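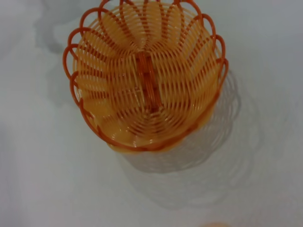 # Are orange plastic woven baskets any good for fruit, or do they just look nice?

Posted in Kitchen & Storage

My sister-in-law swears by these and has talked me halfway into one. Round, orange, with the loopy rim that makes it look like a flower. The stall at Skindcombe market wants 298 for it, and the seller told me it "keeps fruit fresh twice as long" on account of the air getting through. I have my doubts. A colander has holes in it too and my plums go off in that just the same.

What I want to know is whether the gaps make any difference, whether the loops snap off, and how on earth you clean between all those strands. I've had a wicker one before and it ended up in the bin full of crumbs and onion skin. Please don't just tell me it's pretty. I can see it's pretty.

**Janelle Salazar**

---

**gano_kitchen**

Love mine!! Had it years, never a problem. Get the orange, it cheers the whole worktop up. I keep lemons in it and they last ages.

---

**Clamadach Pete**

Lemons last ages in anything, so I wouldn't go by that.

I've had two of this sort. Twice as long is sales talk as far as I'm concerned. Air getting underneath does help a bit with things that sweat, like satsumas, where the bottom ones go furry in a solid bowl. For bananas I noticed no difference at all. If you pile it to the brim the fruit in the middle gets no more air than it would in a carrier bag, so keep it to a couple of layers.

On the rim: one of mine lost a loop after a winter of being picked up by it with potatoes inside. Lift it from underneath with both hands. Before you pay, press a loop gently with your thumb. If it creaks or has gone pale where it bends, leave it on the stall. Have a look at the middle of the base as well, where the strips cross over, and check nothing is poking up. A sharp end there will go straight into a ripe peach.

Cleaning is dull but it can be done. Tip it upside down and bang it over the sink, then warm water, washing-up liquid and an old toothbrush, working along the strands and not across them. Leave it to drain on its side. I wouldn't put it in the dishwasher. My first one went in on a 60 degree wash and came out shaped like a saddle.

Is it worth 298? I paid less, but that was a while back. I'd offer lower and see what the seller says.

---

**soriano2000**

Sheet of kitchen paper in the bottom, change it when it gets mucky. Catches the onion skin. You lose some of the air, mind, so I don't know why you'd buy a basket with gaps and then cover them up, but that's what I do.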